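Robot open day at Salem — anyone else go?
Forum: Clubs, Days Out and Events
Page 1 of 1

tealeafpete
Posted April 2019
Well, I finally made it over to Salem for the open day, after two years of meaning to and finding some excuse each time, and I thought I'd put a few words down for those who couldn't get there. It was Grastent who put it on, with Joseo sharing the hall at the far end, and the doors opened at ten. I'd set off far too early, as I always do, so I had a very decent bacon roll from the van by the gate and a chat with a couple who had come all the way up from the coast.

It was busier than I'd expected. The lady on the desk told me they had given out 210 badges before lunch and had only printed 500, so she was getting a bit anxious. Plenty of families, plenty of people like me who used to work in a factory and wanted to see what's become of it all. The talks were in the side room and the robot demonstrations were on the floor of the main hall, in sessions of twenty minutes or so, and you could stay for as many as you liked. I stayed for four! My wife says that tells you everything.

Has anyone else been? I'd love to know what you made of it.

marrowfat
Posted the same evening
I was there, pete, and I must have walked right past you at that van. I'm afraid I came away a bit flat. The talks were good, especially the one on Julis (the planning software, for those who don't know it), but the demonstrations were so slow. My grandson is nine and he'd been promised robots, and after ten minutes of watching an arm make up its mind about a cable he asked whether we could go and look at the canal. I don't blame the people running it, they were very kind to him and let him sit on the big chair, but if you invite the public you ought to have something that moves along a bit.

tealeafpete
Ah, I'm sorry he was disappointed. I do see that, and I'd have been the same at nine. For me the slowness was half the pleasure, though. I spent thirty-odd years around machines that did one thing at a terrific lick and made a dreadful mess if a part was a hair out of place. Watching one take its time over something floppy was quite new to me.

kettle_on_the_hob
Couldn't go this time (knee), but I went to the October one and it was the same complaint then — lovely people, gentle pace, and a fair few children lying on the floor by noon. What they did have was a joystick table where you could have a go yourself, and that kept everybody happy. Was that there again?

marrowfat
No joystick table that I saw. It would have made all the difference.

tealeafpete
I asked about it, kettle. It had gone off for mending and they hoped to have it back for the next one. How's the knee?

kettle_on_the_hob
Grumbling, thank you for asking. Did anybody take any pictures? I'm stuck on the settee with nothing but the snooker.

solderandsons
I took plenty but most are of the back of a man's anorak. I'll put up the one that came out, from the session with the network gear.
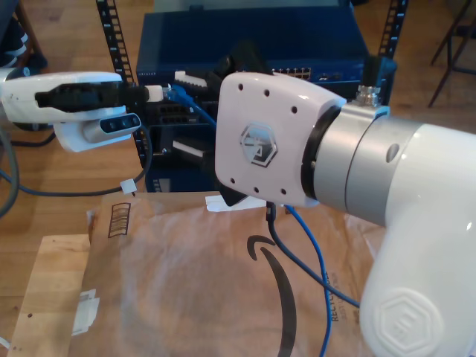

Cable work is what I do for a living, mostly in schools and small offices, so I was always going to be a hard one to please. I've handled more patch leads than hot dinners, and what people forget is that the lead never wants to go where you want it to. It has a memory of how it was coiled and it fights you. So I was glad they'd used a proper switch in a rack and ordinary blue Ethernet cable, the sort I've got in the van, with two arms at it. I liked the little camera with its three lenses tucked under the front of the left-hand gripper too, looking slightly downwards, much as I'd tip my head to see what my fingers were up to. Would I let it loose in one of my cabinets? Not yet! But I'd have it hold the torch.

marrowfat
That's a fair way of putting it, and I grant you it looks more interesting there than it did from where we were standing, behind three rows of grown-ups. I still say a person would have had the whole lot patched and the kettle on.

solderandsons
Oh, no argument from me. I'd have been done and invoiced. I just don't think speed was what they'd come to show. I asked the young chap how many tries they had behind them and he said 1746 on that one job, counted up in a notebook, and they had only meant to do 1000. I went a bit quiet at that. I'm not sure I've got that sort of patience.

kettle_on_the_hob
Thank you for the picture, that's cheered me up no end. Is that one arm with a logo on the end, or is it on both?

solderandsons
It's the right-hand one that has it on the end plate, a sort of hexagon with lettering inside. I couldn't tell you about the other from that angle, and I didn't think to look on the day.

tealeafpete
Lovely photo, solder, much better than mine, which are all thumb. I'll ring Grastent about the next date and ask whether the joystick table will be back, and I'll post it here when I hear. Marrowfat, tell your grandson I'll stand him a bacon roll if he'll give it another go.

marrowfat
He says make it a sausage one and he'll think about it.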